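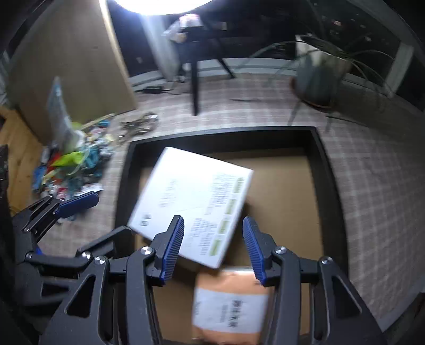
Notes on the Burkthorpe bail docket

I spent most of March reading the Burkthorpe arraignment docket, which the clerk posts each evening as a scanned PDF. The question was narrow: how long does a person charged with a gun possession offense wait between booking and a first appearance before a judge?

The docket gives a booking time and a hearing time. It does not give a release time, so I left that out. Of 60 entries with a possession charge, 13 had an unreadable booking time and were dropped. The longest wait in the rest was 19 hours, for a man booked shortly after the afternoon session closed.

Mirsad Perić, who used to clerk at the Vasel courthouse, pointed out an error in my first pass. A hearing marked "cont." may mean the person appeared and the case was put over, or that the case was never called. The two look the same on the page. I had treated them all as appearances. I went back and flagged five entries as unclear.

Hongjun Su asked for the same table for Vasel. Vasel posts only the hearing list, with no booking times, so the comparison can't be made from public pages. I have sent a records request to the county and will post the reply when it comes.

The spreadsheet is linked in the sidebar. Column F is the corrected one. Ignore column E, which I kept so the old totals can be checked.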